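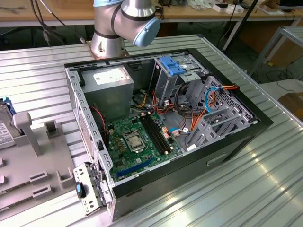 1. Installer rewrite

Filed under: Project Updates > Software Packaging

Silent install now works for Usell and Rudd. Lesard still falls over on uninstall - leaves registry keys behind. Fix due in February. Old build scripts retired, 2 left. 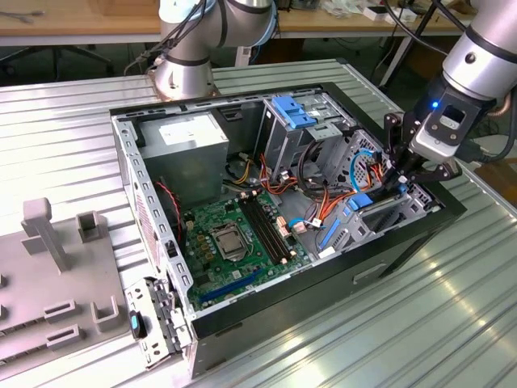 2. Licence migration

2,144 seats moved to the new server. Roughly 200 to go, mostly Cunside regional offices. Waiting on thier IT for firewall changes. 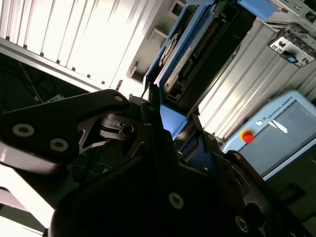

Universal Robots control panel, seen past the gripper.

3. Budget

On track. Contractor hours a bit over in January, offset by the cancelled training licence. Colour-coded breakdown to folllow.

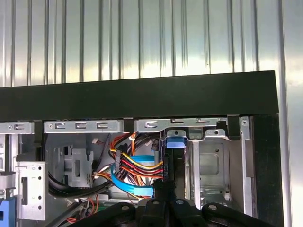 4. Needed from you

Sign-off on the 11 extra test days. Also a contact at Lesard, please - emails bouncing.

Shadi Mahasneh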